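The band was called Leda, and for one winter I was its bass player, which I still put on forms when a form gives me room.

I got the job because the last bass player had moved to be near his sister and because I owned a van. Bülent Çınar told me this straight out at the audition. He sat on an amp with his coat on and let me play half of one song, and then he said, "How many miles on it?" I said 142 thousand. He looked at Kadir, and Kadir shrugged, and I was in.

You have to understand that I loved this band. I had both seven-inches and the live tape, the one with the dog on it. I had once stood outside a record store called Briner in the rain to hear Kadir Sarıgül sing four songs through a speaker meant for announcements. So when he shrugged at me like that, I felt it in my knees. I drove home and called my mother. She said, "Do they pay?" and I said it was more of a percentage thing.

We rehearsed over a carpet place, after it closed, and everything smelled of wool and glue. Kadir stood facing the wall. Bülent played guitar with his eyes on Kadir's back the whole time, like a man watching a pot. The drummer was a drum machine that year (they'd had a human one, and there had been a disagreement over a sleeping bag, and I never got the rest of it). I learned 14 songs in nine days. I'm not bragging – most of them were in E.

The first show was in December at a bar by the bus depot, and I have to say we were great. I came in wrong on the second song and it didn't matter, it made Bülent laugh, and I'd never seen his teeth before. We played to 110 people. I know because the owner had one of those clickers and read the number out to us afterward like a doctor with test results. Then he gave us an envelope, and Kadir put the envelope inside his shirt, and we went and ate eggs.

That was the good part, and I wish I'd known to go slower through it!

The trouble was a song called "Cendov." Bülent had the tune from years back, from before Leda even had a name, and Kadir had written words to it on the night bus, and now a label wanted it. A small label, Özkan, run out of a dentist's old office by a woman who never sat down. She wanted to put it out as a single and she wanted to know whose name went underneath. She asked it the way you'd ask who ordered the soup.

"Mine," said Bülent.

"Ours," said Kadir.

I looked at the dentist's lamp, which was still bolted to the ceiling, and I kept looking at it for a long while.

After that they stopped talking to each other and started talking to me. I'd be loading the van and Bülent would come up and say, "Tell him the bridge is too long." So I'd walk around to the other side of the van and say, "He thinks the bridge is too long," and Kadir would say, "Tell him it's the only part people sing," and I'd walk back. I got pretty good at it. I started softening things. "He's open to trimming it," I'd say, which he wasn't, he had called Bülent a parking attendant. For two weeks I believed I was holding the whole band together with manners.

Then we drove to the coast for a show, five hours each way, with Kadir in front and Bülent lying in back across the amps. It got dark early. I put on the radio and the radio, I swear, played us. It was the old single, the first one, with that guitar part that sounds like somebody falling down stairs and landing on their feet. I turned it up. I thought, okay, here we go, this is where it gets fixed.

They both listened to the end. Kadir even tapped the dash.

Then from the back Bülent said, "I wrote that one too," and Kadir said, to the windshield, "Pull over at the next place."

The next place was a tea house with trucks out front. Kadir went in by himself. I gave it a few minutes and followed him, and Bülent stayed out with the gear.
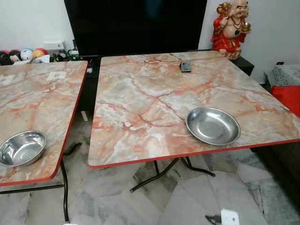 So did Kadir quit the band that night? He quit in the tea house, before his glass had cooled, and he asked me to be the one to carry the news out to the van.

I wouldn't do it. It was the first time I'd said no to either of them, and my voice came out high. I said I had carried everything else, I had carried the amps and the drum machine and the bridge being too long, and I wasn't going to carry that. Kadir nodded as if I'd told him the kitchen was closed. He finished his tea. He had beautiful hands, and I'd never noticed, because on stage he kept them in his pockets.

"We'll play tonight," he said. "I'll tell him after."

And we played. There were 13 people in a room built for a wedding, and a heater that roared whenever we got quiet. Kadir turned around. I don't mean for one song, I mean he turned and faced the front for the entire set, with his eyes open, and sang like he was reading each of those people a letter. Bülent had nothing to look at. He'd been watching that man's back for eight years and now it wasn't there, and I saw him drift a little, hunting for it, and then shut his eyes and just play.

We did "Cendov" last. The bridge was too long. Bülent had been right about that from the start, and everybody in the room sang it anyway, so I guess they'd both been right, and it did neither of them any good.

I packed up alone. I took my time with the cables, over and under, the way Bülent had taught me. When I came out to the lot the two of them were sitting on the bumper, not close, and I couldn't tell whether it had been said yet. Bülent was holding Kadir's gloves. I stood there with the drum machine under my arm.

"Well?" I said.

"He says you knew," said Bülent.

"Since the tea," I said.

He thought about that. Then he got up and took the drum machine from me and set it in the van himself, behind the seat, with his scarf wrapped around it so it wouldn't slide.

They never announced anything. The label put the single out in the spring with no name under it at all, only the title and a phone number, and the phone number was wrong. People kept asking me at parties when Leda was playing next, and for a year or so I said they were writing. I think I believed it. Kadir moved in with a cousin up north. Bülent went to work at Briner, in the back, pricing the used stuff, and whenever one of our records came in he'd mark it too high so it would stay.

I went by last month with the van, the same van, to sell him some amps. He walked around it once and kicked a tire.

"What's on it now?" he said.

I told him. He whistled, and then he climbed in back to look at the amps, and I could hear him in there humming the bridge, all of it, every bar.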